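Pruvost 디지털 타이어 게이지 사용기: 더트 카트로 두 시즌

더트 오벌에서 카트를 타는 사람이라면 타이어 공기압에 신경을 안 쓸 수 없다. 나는 주말마다 동네 비포장 트랙에서 싱글 엔진 클래스를 뛰는데, 그동안 쓰던 바늘식 게이지가 작년에 떨어져 유리가 깨지는 바람에 Pruvost의 디지털 게이지로 바꿨다. 그 뒤로 두 시즌을 썼으니 이제 후기를 남겨도 될 것 같다.

비교 대상으로는 팀 동료가 쓰는 Skellar 바늘식 게이지와, 예전에 잠깐 빌려 썼던 Astosska 보급형을 염두에 두고 적는다.

외관과 구성

본체는 손바닥 안에 들어오는 크기다. 고무 커버가 씌워져 있어 장갑을 낀 채로 잡아도 미끄럽지 않다. 호스는 생각보다 길어서 처음에는 거추장스러웠는데, 뒷바퀴 안쪽 밸브를 잴 때는 오히려 이 길이가 편했다. 짧은 호스를 쓰던 때는 범퍼 옆으로 몸을 비틀어야 했다.

케이스는 천 주머니 하나가 전부다. 가격을 생각하면 아쉽다. 나는 공구함 맨 위 칸에 스펀지를 깔고 거기에 넣어 다닌다.

정확도

같은 타이어를 연달아 재면 값이 거의 똑같이 나온다. 카트 타이어는 공기량이 워낙 적어서 잴 때마다 조금씩 빠지는데, 이 제품은 척을 물릴 때 새는 양이 적은 편이다. Astosska는 척을 비스듬히 대면 쉭 소리가 나면서 압력이 눈에 띄게 떨어졌다. 예선 직전에 그러면 다시 넣을 시간이 없다.

Skellar와는 표시값이 살짝 다르다. 어느 쪽이 맞는지는 모르겠고, 나는 한 시즌 내내 게이지 하나만 쓰는 것으로 정리했다. 세팅 노트에 적은 숫자끼리 비교가 되면 그것으로 충분하다.
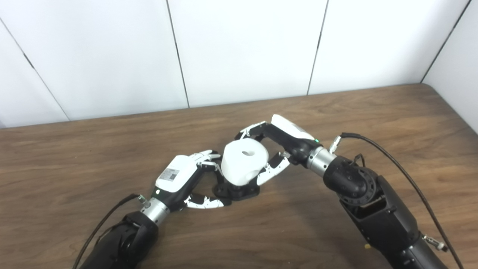
밤 경기에서도 화면이 잘 보이는가?
백라이트가 밝아서 조명이 약한 패독에서도 숫자를 읽는 데 문제가 없다. 다만 버튼을 누르지 않으면 금방 꺼지기 때문에 네 바퀴를 도는 동안 중간에 한 번은 다시 눌러야 한다.

낮에는 사정이 조금 다르다. 해가 머리 위에 있을 때 화면을 눕혀 들면 반사가 심하다. 몸으로 그늘을 만들어서 읽는 버릇이 생겼다.

흙과 먼지

더트 트랙 장비는 결국 흙을 얼마나 버티느냐가 문제다. 첫 시즌 중반에 버튼이 뻑뻑해졌다. 고무 커버를 벗겨 보니 고운 흙이 버튼 둘레에 끼어 있었고, 붓으로 털어 내니 다시 잘 눌렸다. 그 뒤로는 경기 다음 날 커버를 벗겨 닦는다. 설명서에는 이런 내용이 없다.

감압 버튼은 꽤 마음에 든다. 살짝 누르면 아주 조금씩 빠져서 원하는 값에 맞추기 쉽다. 노면이 말라서 미끄러워지면 결승 전에 오른쪽 뒤 타이어를 조금 낮추곤 하는데, 예전 게이지로는 너무 많이 빼서 펌프를 다시 가져오는 일이 잦았다. 지금은 대개 한 번에 끝난다.

배터리

건전지 2개가 들어간다. 시즌 시작할 때 새것으로 갈면 끝까지 가는데, 12월부터 창고에 넣어 둘 때는 빼 놓는 것이 좋다. 첫 겨울에 그냥 두었더니 봄에 켜지지 않았고 단자에 하얀 가루가 묻어 있었다. 사포로 긁어내고 나서는 정상이다. 뚜껑 나사가 작아서 패독에서 갈다가 떨어뜨리면 찾기 어렵다.

구입과 사후 서비스

Pomby라는 온라인 매장에서 샀고 배송까지 5일 걸렸다. 호스 연결부에서 미세하게 공기가 새서 문의했더니 오링만 따로 보내 주었다. 답장은 느렸지만 돈은 받지 않았다. 부품을 주문할 때는 호스 규격을 같이 적어야 한다. 비슷하게 생긴 구형 호스는 나사산이 맞지 않는다.

총평

좋은 점은 반복 측정값이 일정하다는 것과 감압 버튼이 섬세하다는 것이다. 나쁜 점은 빈약한 주머니, 낮 시간의 화면 반사, 먼지에 약한 버튼이다. 한 달에 한 번 정도 타는 사람이라면 Skellar 바늘식으로도 충분하고 배터리 걱정도 없다. 매주 토요일마다 나가서 노면 따라 공기압을 바꾸는 사람에게는 이쪽을 권한다. 나는 다음 시즌에도 계속 쓸 생각이고, 호스만 새것으로 하나 더 주문해 두었다.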